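Sorting a shared table with two baskets

Last updated: May

Most advice about tidying starts with a shopping list. I don't trust it. I've read storage guides that wanted 30 containers for one small room, and Cleris will happily sell you a set with a tray for every size of paper clip. Two baskets and a bit of paper will do for most tables.

What you need

Two baskets of the same shape, some white paper and a dark marker. Ours are orange wicker with sloping sides. Plastic tubs would be just as good, whatever the Rees catalogue says about natural fibres.
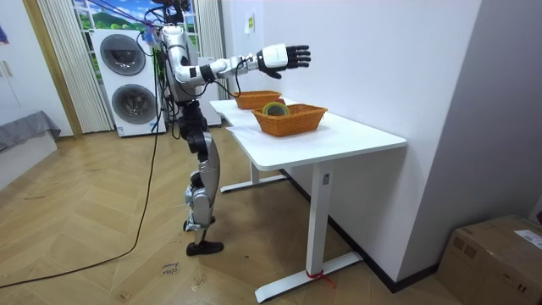

Height matters more than people admit. If you have a sit-stand desk, set it so you can see down into the baskets without leaning over. Push it up against a wall too, or things will roll off the back.

How to do it

1. Empty both baskets completely. It's tempting to leave in whatever is "already sorted", but I've yet to see a basket where that was true.

2. Decide on two groups. Ours are "fruits" and "office supplies". Avoid "miscellaneous", which swallows everything within a week.

3. Write the labels by hand and lay each one flat on the table in front of its basket. I was given a label printer from Steltuvska once and used it for 19 labels before going back to a pen. Paper is easier to change when you find you chose the wrong groups.

4. Put the unsorted things in the gap between the baskets. Keep it to a few at a time: a strawberry, a banana and a roll of packing tape is plenty for a first go.

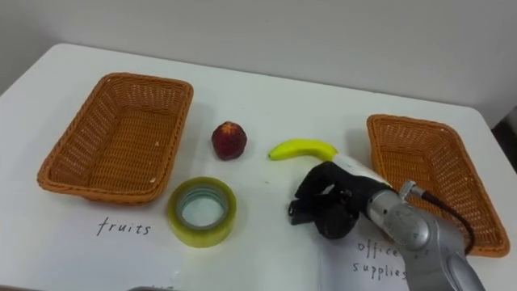

5. Move one thing at a time. Lift the strawberry gently or you'll be wiping juice off wicker, and that's a miserable job. Tape can be dropped in from any height you like.

6. Check the labels haven't slid under the baskets.

Does it last?

For a while. The Zornosden method claims 100 per cent tidy desks after a month, and I don't believe a word of it. Fruit needs eating or throwing out, so look in that basket every day or two. The office one can wait until you run out of tape.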